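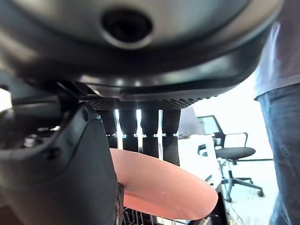

Subject: Re: [Farniston-makers] Did anyone get to the Gillov open day?
From: Inna Levchenko
To: Farniston makers list

Hi all,

I did, and I've been boring everyone at home with it ever since, so thank you Efa for giving me a fresh audience!

Efa Gwilliam wrote:
> Did anyone on the list make it to the open day at Gillov in August? I had
> it on the calendar and then had to work. I'd love to hear what the hand
> demo was like, and whether they let you get close. The flyer said 700
> square metres of workshop, but my cousin went last year and said you
> spend the whole time behind a rope.
>
> Also, is it worth taking kids?
>
> Efa

No rope this year. They took us through in small groups and you could stand right beside the bench while the hand was working, close enough to see the joints in the fingers. I got there at 10 am and meant to stay an hour. I left when they started stacking the chairs.

The hand demo was my favourite by a long way. They call the hand Lencho, and the job they had it doing was picking up and holding a round pink disc over a dark metal rack. I know that doesn't sound like much. But a disc is an awkward thing to hold if you think about it – it's thin, it tips, and there's nowhere obvious to grab. Lencho has four black fingers in a row with the thumb coming in from the other side, and it holds the disc on a slant between them. I'd always pictured robot grippers as two flat jaws going open and shut, so seeing one with proper jointed fingers was a treat.

There's a small camera at the wrist too, and they had its view up on a monitor. I kept looking back and forth between the two. From in there the hand is enormous, and the fingers hang down in front of you like your own would if your eyes were on your wrist. You get a bit of the room behind as well, office chair and all. I could have watched that screen all morning.

The woman running the bench was very patient with questions. I asked how many practice grasps had gone into it and she had the number ready: 2,607, on all sorts of objects. Somebody else asked how many of the day's tries had worked, and she pointed at the tally on the whiteboard, which stood at 62 when our group came through. The misses were up there too, which I liked. She talked about those more than the good ones, mostly about where the thumb ends up and what happens when it gets there a bit late.

The other half of the building was Celollow, their sorting line. It's quick and very loud. My neighbour loved it, I wanted to go back to the hand, so we split up and met at the tea urn.

On kids: yes, but maybe seven and up. There's a lot of standing. The ones in our group were glued to the hand and far less keen on the talk, and there's a table where you can try on a sensor glove and see the readings change colour, which had a lineup all day. Bring snacks, the canteen was shut.

Parking is at the back, off the lane, and fills up early. The bus stops at the front gate.

I took four pages of notes if anyone wants them typed up. And Efa, they said there'll be another one in spring – I'm going regardless, and there's a seat in my car if you'd like it.

Cheers,
Inna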